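The Ferry Money

The bank in Vinau closed at four, and it was ten minutes to when Ines got there with the envelope. The woman at the window was putting rubber bands around things.

"I want to pay this off," Ines said, and slid the loan book under the glass.

The woman opened it and ran her finger down the last page. "One thousand, three hundred and ninety-nine," she said. "All of it?"

"All of it."

It was mostly small bills. Her father had saved them in the flour bin after he stopped baking, and they still had flour on them. The woman counted them twice and wiped her hands on her skirt. Then she stamped the book and pushed it back.

Ines had thought it would take longer. She stood outside on the steps with the book in her coat and looked at the street. The loan was for the boat, and the boat had been sold for scrap eleven years ago. Her father had gone on paying for it every month, including the months when he was in the hospital, when he made her brother drive in with the money.

She walked down to the landing. The last ferry to Postance was at five, and Kashyap was already on the bench with his bag between his feet. He had worked the boat with her father for two summers and had been seasick for both of them.

"Did they take it?" he asked.

"They took it."

"Did they say anything?"

"She asked if it was all of it."

He nodded. He moved the bag so she could sit. It was full of onions from his sister's garden and he gave her three, which she put in her pockets because she had nowhere else to put them.

"He never owed it, you know," Kashyap said after a while. "Not the whole thing. Half was your uncle's. Your uncle signed for half."

"I know. I saw the name."

"He could have made him pay."

"Uncle Bukeck never had any money."

"He had a car."

The ferry came in and they waited for the truck to get off, and then a man with a bicycle. Ines bought both tickets. Kashyap let her, and went and sat inside near the heater. She stayed at the rail until it got too windy.

It was dark when she got home. Her father was at the kitchen table with the radio on low. He had his good shirt on and had buttoned it wrong. She put the loan book down in front of him, open to the stamp.

He looked at it for some time. Then he turned back through the pages, all the way to the front, where the writing was in blue ink and his signature was bigger.

"That was a good boat," he said.

"Kashyap says it leaked."

"It leaked a little." He closed the book. "What's in your pockets?"

She took out the onions and he got up and found the knife. He cut them slowly, thicker than she would have, and she lit the stove and put the pan on. When the news came on he reached over and turned the radio up.

Story by Madhu Solanki 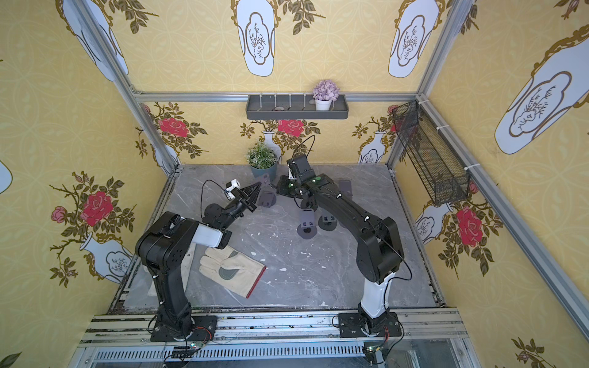

Page last changed: 6/21/21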